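The kitchen table is back, and it wants your whole Saturday-morning budget

Nadine Fakhoury bought hers from a closed-down school in Lamont. Two hours in the van each way. It had gum under it and somebody's initials, and she paid more for the van than the table.

"I wanted something I could be rude to," she says. Elbows, hot mugs, homework, a sewing machine in October when the costumes start.

She's not alone. After a decade of breakfast bars, people are asking for tables again. Big ones. Plain ones. Curnness, the salvage yard off the river road, can't keep them past lunchtime.
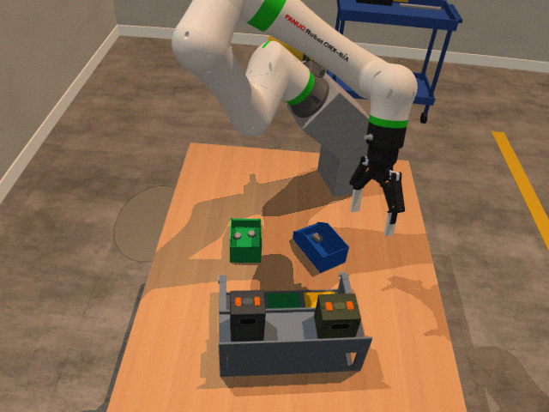

What changed? Work came home, for one thing, and stayed. A stool is fine for toast. Try doing your taxes on one. And islands are expensive, nearly always in the way, and you can't take them with you when you move.

So, shopping. Get underneath first. Look at how the legs meet the rail. Bolts are good, you can tighten bolts. Glue alone, walk away. Bring a flashlight and dont be shy about lying on the floor, the guys at Curnness have seen worse.

Then the color. Pale finishes are winning right now, and Fakhoury thinks it's down to dark winters and small windows. Oil or varnish is the fight everyone has. Oil needs doing again every few months, varnish doesn't until it suddenly does.

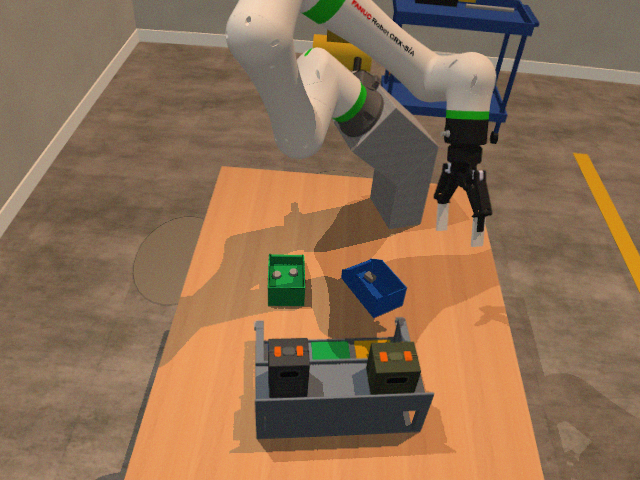

Size is where people go wrong. They measure the room and forget the chairs, which need to slide back with a person in them. Tape it out on the floor and live with the tape for 5 days. Light wood helps, a top like the one shown here can run long without making a room feel stuffed. Dark does the opposite. Round is kinder to hips and worse for jigsaw puzzles.

Money. Gralline makes a nice new one, solid, delivered, $2000 before chairs. Vulance does a folding version for less and it wobbles, sorry, it does. Salvage is cheaper if your willing to sand. Fakhoury sanded hers on the porch over a long weekend and left the initials in.

And stand it near a window if there's any choice. Low light late in the afternoon shows up every scratch, but it also makes orange wood glow like nothing else in the house. 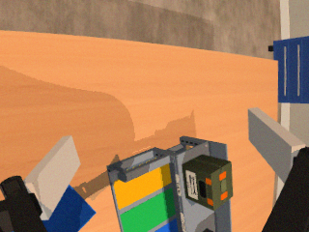
Shadows across an orange wood top, fine grain showing.

Fakhoury's seats eight, ten if they like each other. Last time I was over there were seed trays down one end and a half-done birthday cake at the other. We ate standing up.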